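Call for participants: two-gripper cloth handling build, Fakbridge shared workshop

Two places are open on the Silex build, a pair of hand-held grippers for recording how people pick up, turn and fold cloth at home. Work runs Thursday evenings from September. Unpaid; parts and consumables are covered.

The mechanical side is largely settled: black housing, two yellow fingers, one unit per hand. Current work is on finger geometry and on keeping both recordings aligned in time.

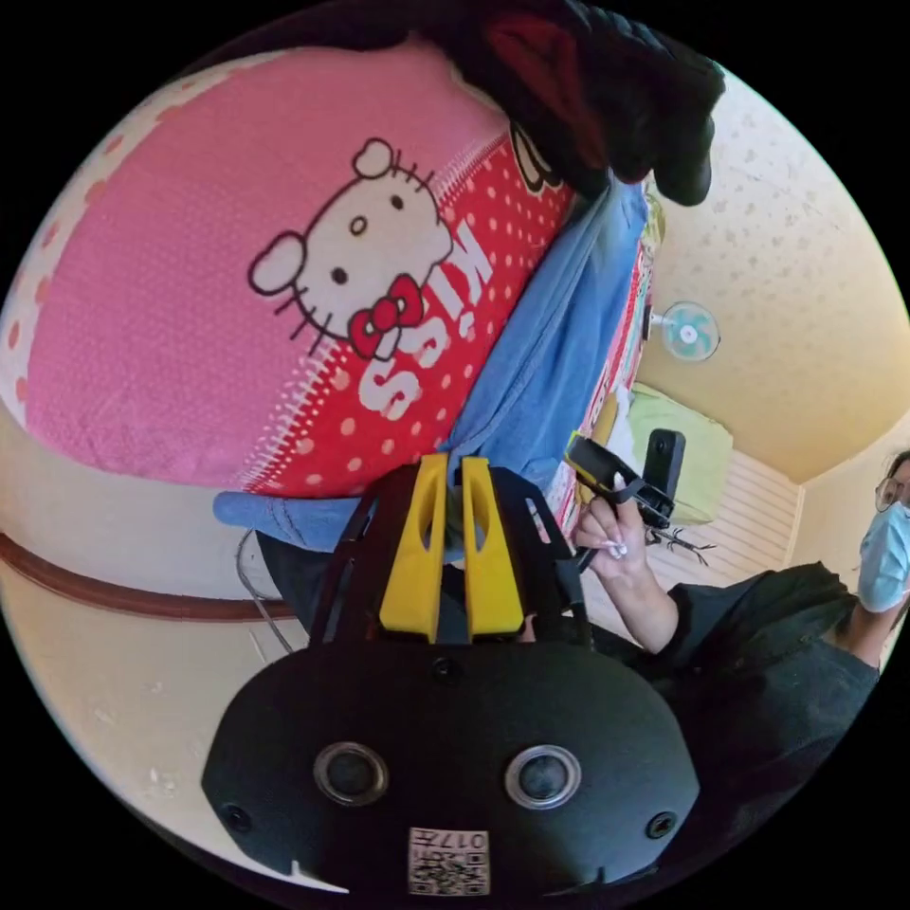

Tasks

Operators record short handling sequences with clothing and bedding, one gripper in each hand. The target is 200 sequences per operator, of which almost 1000 are needed across the whole group before the Peka controller is trained. Printed and patterned fabrics are preferred, as plain ones give the tracking little to hold on to.

The builder position covers printing and fitting fingers, replacing worn pivots and keeping the calibration log. Finger revisions follow the Tkachenko pattern, with a slot through each finger. The pinch at the tips has to hold a folded edge of light cloth without marking it.

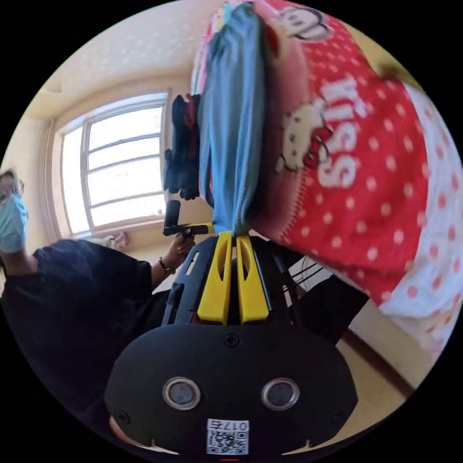
Requirements

Operators: able to stand and work with both arms raised for 20-minute blocks. No technical background needed.
Builder: competent with a soldering iron and a slicer. Own calipers an advantage.
Both: workshop induction completed before the first session.

How to apply

Leave a short note in the Silex tray at the Fakbridge front desk, or post to the workshop board under Silex. State which position and which Thursdays you can't make.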